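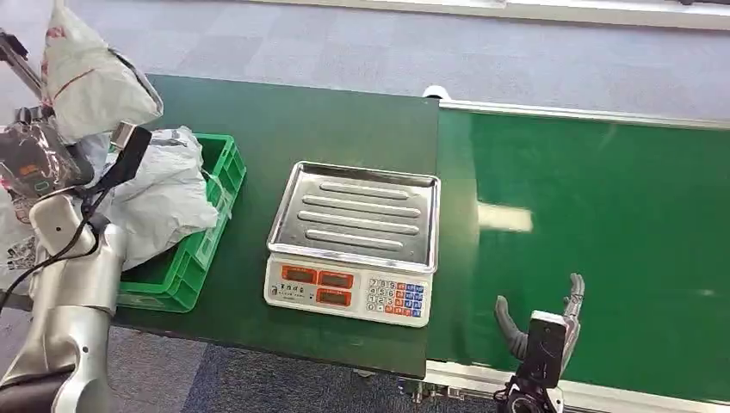 **¿Sirve la Totow 200 como única vitrina refrigerada en una frutería pequeña?**

Sirve para hoja, hierbas, setas y fruta cortada, siempre que el local no pase mucho calor en verano y se renuncie a usarla como almacén nocturno.

# Totow 200, vitrina vertical de puerta batiente

Viernes, 28 de junio de 2019

La unidad llegó a la tienda en marzo y ha funcionado sin interrupción desde entonces. Es un modelo de la marca Drarkach, serie Totow, comprado a un distribuidor de Taltville y pagado al precio de catálogo. Sustituye a un armario de bar de segunda mano que enfriaba bien abajo y casi nada arriba.

## Capacidad

El nombre comercial alude a un volumen bruto de 200 litros. El volumen neto que figura en la placa es de 195, y a efectos prácticos el aprovechable es menor, porque el fabricante pide dejar libre la franja delante del evaporador. Si se tapa esa franja, la bandeja superior se queda sin circulación y la espinaca empieza a amarillear por el lado del cristal.

Los estantes son de varilla plastificada, regulables por cremallera. La cremallera tiene un paso demasiado largo: o sobra hueco encima de las bandejas de setas o no caben los manojos de acelga de pie. Un paso más corto habría costado lo mismo. La varilla marca la fruta blanda, así que conviene poner una lámina perforada debajo de los melocotones y de los higos. Una lámina lisa retiene agua y corta el paso del aire.

## Frío

El frío es ventilado, con ventilador superior y retorno por la parte baja. El termostato que trae de serie es un controlador digital Hầu, sencillo, con tecla de consigna, tecla de desescarche manual y un menú de parámetros protegido por una combinación que viene en la última página del manual.

La consigna se ajusta por grados enteros. El diferencial viene fijado en 2 grados y admite cambios desde el menú. Con el valor de fábrica el compresor arranca pocas veces y la temperatura oscila de forma apreciable en la zona de la puerta. Con un diferencial más estrecho la oscilación baja, pero el compresor cicla con demasiada frecuencia las tardes de calor. Lo hemos dejado como venía.

La sonda está alojada detrás de una rejilla, cerca del retorno. Mide aire, y aire bastante protegido. Un termómetro independiente colocado entre las lechugas tarda mucho más en recuperarse tras una apertura larga que lo que sugiere la pantalla. Es normal en este tipo de equipo y hay que tenerlo presente al rellenar el registro de temperaturas: el dato que interesa es el del género.

## Humedad

El punto débil de cualquier vitrina ventilada con verdura de hoja es la deshidratación. En la Totow 200 el ventilador no tiene regulación de velocidad y se detiene solamente al abrir la puerta. La rúcula a granel pierde turgencia en el estante superior antes que en el inferior. Las soluciones que funcionan son las de siempre:

- hoja en bolsa microperforada o en bandeja tapada con paño húmedo;
- hierbas con el tallo en agua, en el estante bajo;
- nada a granel en la fila que queda frente a la salida de aire;
- setas en cesta o bolsa de papel, lejos de cualquier paño.

El cristal es doble, sin resistencia calefactora. En días de lluvia con la tienda llena se empaña por fuera en la parte inferior. Se seca con un trapo y vuelve a empañarse. En una vitrina de bebidas importaría poco; en una de verdura, con la etiqueta de origen pegada al estante, sí molesta, porque el cliente abre para leer.

## Desescarche y desagüe

El desescarche es automático por parada de compresor. El agua va a una bandeja de evaporación situada sobre el propio compresor, sin conexión a desagüe. Ha bastado hasta ahora. El tubo que baja desde el evaporador es estrecho y acumula restos de hoja; al mes de uso se obstruyó y apareció agua bajo el cajón inferior. Se limpia con un escobillón flexible desde dentro, retirando una tapa con dos tornillos. El manual no menciona esta operación.

## Consumo y ruido

El compresor es de 100 W nominales según la placa. No hemos medido el consumo por separado y no vamos a dar una cifra deducida de la factura, donde entran la iluminación y la cámara del fondo. El ruido es el de un frigorífico doméstico antiguo, con una vibración breve en la parada. Nivelar las patas delanteras la redujo. Las patas traseras son ruedas fijas y no admiten ajuste, de modo que en un suelo con caída hacia atrás habrá que calzar.

## Puerta y limpieza

La puerta se cierra sola desde media apertura. Más allá se queda donde se la deje, algo útil al reponer y peligroso con clientes distraídos. No lleva alarma de puerta abierta. El controlador tiene una salida prevista para ello, sin cablear. A este precio debería venir conectada.

La junta es magnética, de encaje, y sale sin herramientas. El interior es de chapa lacada blanca con esquinas en ángulo vivo, difíciles de repasar; el zumo de granada que llega ahí requiere un cepillo de dientes. La iluminación es una tira vertical a un solo lado y deja en sombra el fondo de los estantes bajos.

## Posventa

Hubo una sola incidencia, una bisagra superior que rozaba. El distribuidor envió el recambio con el plano de montaje y sin discutir. El plano corresponde a la versión con puerta a izquierdas, aunque las piezas son simétricas.

## Valoración

| Aspecto | Valoración |
|---|---|
| Uniformidad de temperatura | Buena con carga moderada |
| Conservación de hoja | Justa sin envasar |
| Visibilidad del producto | Regular |
| Limpieza | Regular |
| Mantenimiento | Fácil, mal documentado |
| Posventa | Buena |

Para un local con poca verdura de hoja y bastante fruta cortada la recomendaría sin muchas reservas. Quien venda sobre todo hoja a granel debería mirar antes una mural con nebulización, aunque ocupe más y pida toma de agua. La versión de dos puertas de la misma serie comparte controlador y, según el catálogo, también el sistema de evaporación del agua, por lo que cabe esperar el mismo problema con el tubo.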